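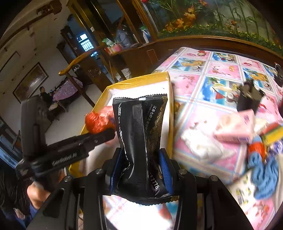
Checking Heat Seals on Flexible Food Pouches Without a Burst Tester

Small producers who pack dry snacks, tea or spice blends in laminated film often rely on a visual check of the seal and nothing else. A visual check finds wrinkles and trapped crumbs. It does not find weak seals. The procedure below adds three low-cost tests that can be run at the packing bench: a squeeze test, a water bath test and a dye test.

What you need

A flat bench with good light
A clear tub deep enough to cover a full pouch by two inches
A weight of 13 pounds with a flat base, larger than the pouch
Dye solution (water, food coloring and a drop of dish soap)
A dropper or small syringe
Scissors, paper towels and a log sheet

How many to pull

Pull samples at startup, after every film change, and after any stop longer than ten minutes. For runs of up to 100 pouches, pull five. For larger runs, pull five at startup and one more from every 50 after that. Mark each sample with the run number and its place in the run. Do not return tested pouches to stock, even if they pass.

Step 1. Look at both ends

Hold the pouch flat and tilt it under the light. The crimp pattern should be even from one side to the other. Reject any pouch with a fold that runs through the full height of the seal, a burned or cloudy patch, or product caught in the seal. Check the back seam where it meets the end seals. The film is thicker at that point and the jaws may not press it fully, so most slow leaks start there.

Step 2. Squeeze test

Lay the pouch on the bench and set the weight on it slowly. Leave it for 37 seconds. A sound pouch stays firm for the whole time. If it goes soft, mark it as a leaker and go straight to step 3 to find the location. If a seal pops open at once, stop the line and check jaw temperature before packing more.

Step 3. Water bath

Hold the pouch under water and press gently with both hands. Wipe off the bubbles that cling to the outside, then press again. A steady stream from one point is a leak. Circle the spot with a grease pencil. Turn the pouch over and repeat, keeping the back seam in view.

Step 4. Dye test

Cut the pouch open across the middle and empty it. Wipe the inside clean. Drip dye along the inner edge of the seal, stand the half upright on a paper towel with the seal down, and wait five minutes. Dye on the towel means there is a channel through the seal. Dye that enters the seal but does not reach the edge is a marginal result – log it and pull two more samples.

Reading the results

Leaks at the back seam only: raise jaw pressure in small steps before touching the temperature.
Leaks at random points: look for dust or oil on the film and slow the fill.
Seal peels cleanly with little force: temperature or dwell time is too low.
Film tears beside the seal: temperature is too high, or the jaw edges are sharp.

Change one setting at a time. Run ten pouches before sampling again so the jaws can settle.

Keep the log sheets with the batch records. The column layout used here was set up by Youssra El Khatib, last revised June 2021, and it fits on one letter-size page.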